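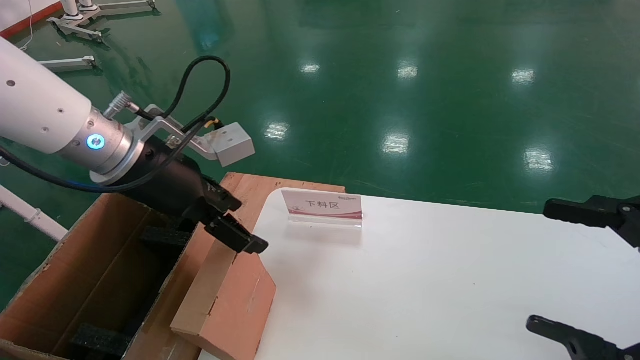 Home | Modules | Timetable | Reading | Contact

Filed under: Football Coaching, Level 2 handouts

Tuesday, December 30, 2025
By Gwilym Price

Handout 8: Defending the corner kick

The notes cover zonal, man-to-man and mixed marking. Read them before the practical in March.

1. Zonal marking

Each defender guards a space. The usual arrangement is a line along the edge of the six-yard box, with one player at the near post and a second line nearer the penalty spot. Defenders attack the ball if it enters their zone. The weakness is the running jump: an attacker arriving from the edge of the area meets a defender who is standing still.

2. Man-to-man marking

Each defender follows one opponent. Duties are clear, but blocks and crossing runs can free the best header of the ball. The marker should stand goal-side and keep both ball and opponent in view — a half-turned stance is needed.

3. Mixed marking

Most teams use a form of this. Three or four players hold zones in front of goal and the others mark the strongest headers. The goalkeeper must know which players are zonal.

4. Second ball

After the first clearance the line moves out together, on one call. A player left behind keeps every attacker onside.

Task

Choose a match and log every corner, up to 24. For each, note the delivery (inswing, outswing, short), the marking system and the first contact. Dima Matar will collect the sheets at the practical.

Previous handout | Next handout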